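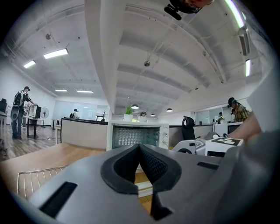 The Oven on the Second Floor: A Small Gallery
Orcombe Building, Craddock Street, Ritport
Posted March 6, 2022

I've been promising a page on the toaster oven for ages, and every time I sit down to write it I end up making cheese toast instead, so please forgive the wait. Those of you who share the floor with us will know the oven well. Those who only come up for the open evenings have probably smelled it before you ever saw it (the cinnamon buns, mostly, and that one regrettable tray of kippers). It came to us from the Janeck people when they moved out of suite 288 and couldn't face carrying one more thing down the stairs, and it has been the warm heart of the place ever since.

It's a plain white one with a dark glass door and a column of round knobs down the right-hand side, and it sits on the light wood table under those big white ceiling beams. The wire rack is out beside it, which is how I like to start any job on the oven, even if it's only wiping the crumbs.

I'm told the rest of the world has moved on to air fryers. Good luck to them! I grew up with a toaster oven on the counter, my grandmother did her butter tarts in one when the big oven was on the fritz, and I still think there's no nicer way to warm up a slice of yesterday's pizza. You do have to learn its moods, mind you. Ours runs a bit keen on the left, so anything with a sugared top gets turned around halfway, and I always give it a good few minutes to heat before the first tray goes in – longer in winter, when the whole floor feels like a curling rink until lunchtime.

With the door folded down you can see the grooves the rack slides into, and that lovely dimpled panel at the very back, all little shiny rounds. The rack has one end on the open door and is leaning off at a slant. I'm terribly fond of that back panel and terribly bad at cleaning it.

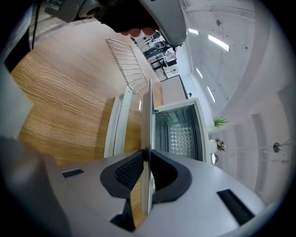 The trick, as far as I've ever found one, is baking soda and patience. I mix it with just enough water to make a paste, something like thick icing, and dab it on with an old cloth after the oven has been unplugged and has cooled right down. Then I go away. I answer emails, I water things, I have a long chat with whoever is passing. When I come back the paste has dried to a chalky crust and wipes off with a damp cloth, and if it doesn't, well, I do it again the next day and pretend that was the plan. I keep the paste well away from the heating elements, and I never use the scratchy side of the sponge on the glass. I did that once, on an oven at my last workplace, and I had to look at the marks for the rest of my time there.

Racks are easier. A long soak in hot soapy water, a once-over with a soft brush, and then a proper dry with a tea towel before it goes anywhere near the grooves. If it sticks on the way in, pull it all the way out and begin again, nice and level. Shoving only gets it wedged, and then you have a crowd around you offering advice. Ask me how I know.

While I'm on the subject, the crumb tray. It does come out. I mention this with love, having shared the oven for 2 years with people who believed it was part of the base. Shake it over the green bin, give it a rinse, and slide it home again. Please don't line it with foil, tempting as it is, and please don't leave the tea towel draped over the top after you've finished.

The last picture takes in more of the table, with the oven on the far side, its door lowered and the rack lying flat on the wood. The plants are on top as well: a spiky green succulent in a white pot, and the pink-purple rosette off to its right. Behind the table you get the half-wall with its dark railing, and past that the gap over the floor below. I do love that spot for a cup of tea. You can stand there with a plate in your hand and hear everybody's business floating up – none of which I repeat, naturally. The plants get lifted down onto the table before anything is switched on, and they go back up once the top is cold to the touch. They've had a happy life so far, and the rosette in particular has filled out beautifully!

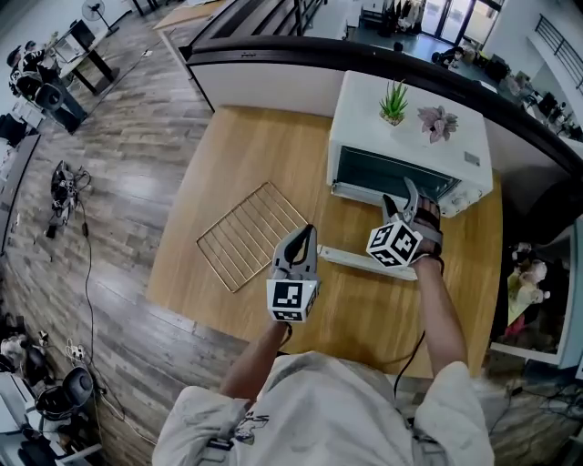 A reader from the ground floor wrote in after the first version of this page to say that vinegar does a better job than baking soda on baked-on cheese, and that a bowl of hot water left inside with the door shut for a quarter of an hour softens nearly everything. The same reader would like it known that the kippers were delicious.

I've since tried the bowl of water and I'm a convert, though I'm holding firm on the baking soda for the corners. The kippers we shall have to disagree about.

If you'd like to use the oven, the sign-up sheet is on the kitchen door, and slots run for 17 minutes because that's how long a tray of scones takes and I was the one who drew up the sheet. Bring your own tray if you have one that fits. Oven mitts live in the second drawer down, next to the good scissors, and the spare tea towels are folded underneath them. Butter tarts next month, if I can get my hands on enough currants.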